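Reheating Breaded Food in a Small Toaster Oven: Effects of Rack Use, Preheating and Portion Size

Course project report, Food Preparation Technology, Umidton Technical College

1. Background

The student kitchen at Wallin Hall has no full-size oven. Residents reheat leftovers in a microwave or in a countertop toaster oven, and the two give very different results with breaded food. A microwave heats the inside quickly but leaves the coating soft. A toaster oven takes longer and dries the surface, which keeps the coating crisp but can also make the meat tough. The project set out to find a reheating procedure for one small portion that a resident could follow without a thermometer.

2. Equipment and materials

The oven is a countertop model with a drop-down glass door and a wire rack. It has two knobs on the right side of the front panel. Before the trials the rack was washed and the oven was run empty for 15 minutes to burn off residue.

The food was breaded chicken pieces bought cooked from the Vorkora counter in October and kept in the refrigerator overnight in closed containers. Pieces were sorted by weight, and only small ones were used. Surface color was judged against a printed card. Coating texture was scored from 1 to 5 by two tasters who did not know which procedure had been used.

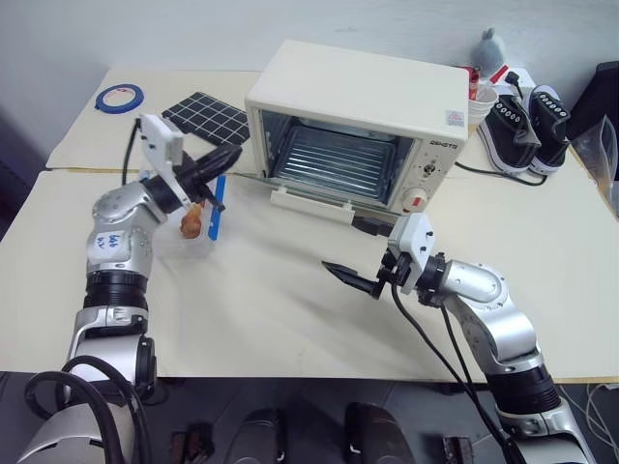 Loading turned out to be a larger source of error than expected. With the door down, the oven loses heat quickly, and a slow transfer changed the result as much as a change in the dial setting did. For this reason all pieces were portioned in advance and kept next to the oven. The door was opened fully, the piece was placed at the center of the rack, and the door was closed before the timer was started. Trials in which the piece landed at the side of the rack were repeated.

3. Procedure

Each trial used a single piece. Three variables were changed one at a time: preheating (none or 5 minutes), support (bare rack or foil on the rack), and dial setting (medium or high). Core temperature was read with a probe at the end of heating and again after two minutes of rest. A total of 17 trials were completed. Two were dropped when the probe was found to have touched the rack.

4. Results

Preheating had the strongest effect on texture. Pieces placed in a cold oven scored no higher than 3, and the coating on the underside was soft in every case. Pieces placed in a preheated oven on the bare rack scored 4 or 5.

Foil lowered the texture score by one point on average. The fat that came out of the coating stayed under the piece and was partly taken up again. On the bare rack it dripped to the bottom of the oven, so the bottom had to be wiped after each group of trials.

The high setting gave dark edges before the center was hot. The medium setting took longer but reached a core temperature of up to 153 °F with no dark spots. This is below the 165 °F commonly recommended for reheated leftovers, so the heating time was extended by three minutes for the final procedure. Two check pieces then passed 165 °F with a texture score of 4.

5. Limits

Only one oven was used, and its dial was not calibrated. The results should not be carried over to convection models. The portions were small, and a full rack would need a longer time. The taster scores are coarse, and two tasters are too few for a statistical test.

6. Recommended procedure

Preheat on medium for 5 minutes. Place the piece at the center of the bare rack and close the door at once. Heat for 15 minutes, rest for two minutes, and serve. Wipe the bottom of the oven when it has cooled.

A copy of the procedure has been posted in the Wallin Hall kitchen. The trial sheets are stored in the course folder.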